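4.2 The handle and its wrapping

The doors at the Maltum site had been described to us in the handover papers as finished, a word that building contractors use with some freedom. All came from the same supplier, Tero, and all were fitted in January. By the time our survey began they had been in daily use long enough for people to have formed opinions of them, most of which concerned the levers.

We logged 863 passages through the surveyed doors and noted how each person took hold of the handle. The approved method, according to the Clukska fitting guide, is a full grip followed by a quarter turn of the wrist. The methods we recorded included the elbow, the little finger, the hip (on doors which had not latched, and on several which had) and a sort of downward karate chop favoured by people carrying tea. The full grip came third.

The plastic deserves a paragraph of its own. Protective film is meant to come off a handle when the painters leave, but at Maltum the task appeared on neither the painters' list nor the cleaners', and each party spoke warmly of the other's responsibility for it. Figure 3 shows a closed door of the type surveyed, with grained orange-brown wood, a thin black lever and clear plastic loosely wrapped round the brass-and-silver rose.

Figure 3. Door and lever handle, with wrapping on the rose.
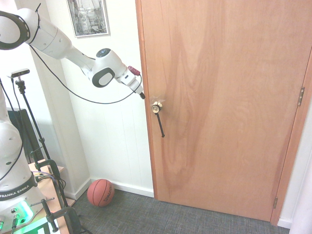 One reader of an earlier draft objected that we were making a fuss over a scrap of film, and that in any office worth working in somebody would simply have pulled it off. The same reader added that the handle in their own kitchen had been wrapped for years and had never looked better.

We accept the first point and have made a note of the second. Our interest is in what the wrapping does to behaviour. Where it was present, people tended to take the lever nearer its tip, well away from the rose, and to let go sooner. Of the 300 passages we coded in detail, 185 fell into this category. Whether they were avoiding the rustle or the faint sense of handling somebody else's parcel, we cannot say.

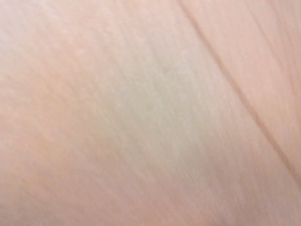

Letting go sooner has a cost. A lever released early springs back on its own, and a door so treated is more likely to come to rest against the latch plate without engaging it. The Uysal scale of door closure, which runs from "open" to "shut" by way of up to 8 intermediate grades, has two separate entries for this state. We merged them after a long afternoon spent failing to tell them apart. Section 4.3 takes up the question of draughts, on which the occupants had a good deal more to say.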